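Setting Up the Hand-Held Gripper Before a Session

By Graciela Olivares
2024-10-19

This page covers bench setup for the Devham student robotics club. Do it before any recording, including short practice runs.

1. Clear the work area. Leave nothing within reach of the fingers.
2. Check the screws on both fingers. Replace a finger if a hole has cracked.
3. Hold the gripper over the table, open it fully, and look at the camera view. Both fingertips should be in view.

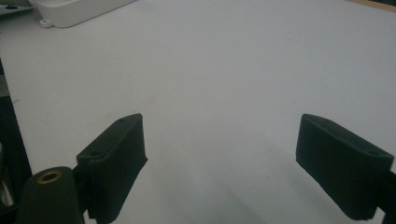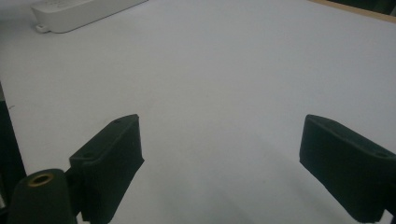 4. Close and open the gripper 9 times. If one finger lags, loosen its bracket by half a turn and repeat.
5. Start a test recording and save it under your team name – Plestow or Sallurico.

Teams of three share one gripper. Swap operators after two recordings. The printed fingers wear at the tip, so log any new chips on the bench sheet. Spares from the May print are in the drawer marked Sampaio.

Comments

dkw: Half a turn was too much on ours. A quarter did it.

Plestow team: Does step 4 apply after a finger swap?

Graciela Olivares: Yes, repeat it.

We use cookies to remember your settings. Accept | Decline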